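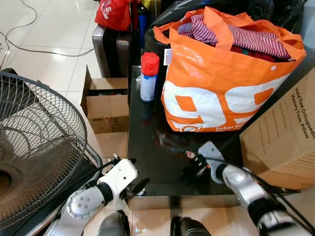

Le sac de Zidham

Il me fallait 1000 exemples avant la fin octobre, et j'en étais au sac. Avant, il y avait eu les bols, les câbles, les torchons — un mois entier de torchons ! — et puis Undstead avait décidé que Meredith devait apprendre le linge. Meredith, c'est le modèle. Moi, je suis les bras, enfin je les guide, les deux leviers en main, depuis mon tabouret.

Je travaillais chez moi, à Zidham, en plein déménagement. Sur la table basse, j'avais mis le grand sac orange et blanc, bourré de vêtements, le rayé bordeaux par-dessus. Et la bombe à côté, parce que la consigne disait « avec un objet voisin à ne pas renverser ». Je l'ai renversée 6 fois le premier soir. On garde aussi les ratés, paraît-il que ça instruit.

Vers 7 heures du matin, j'ai lancé une prise sans toucher aux leviers. Je voulais juste boire mon café, je le jure. La pince droite est descendue toute seule vers le plateau noir, s'est arrêtée, puis elle est allée chercher le tissu rayé par le bord, en hésitant un peu avant de serrer. Exactement comme moi. La même hésitation, que je n'avais jamais remarquée !

J'ai appelé Undstead. On m'a répondu que Meredith n'était pas encore chargée sur ma machine, et qu'il en faudrait finalement 2000, des exemples.

J'ai remis le vêtement dans le sac. Puis j'ai posé les mains sur mes genoux et j'ai attendu la suivante.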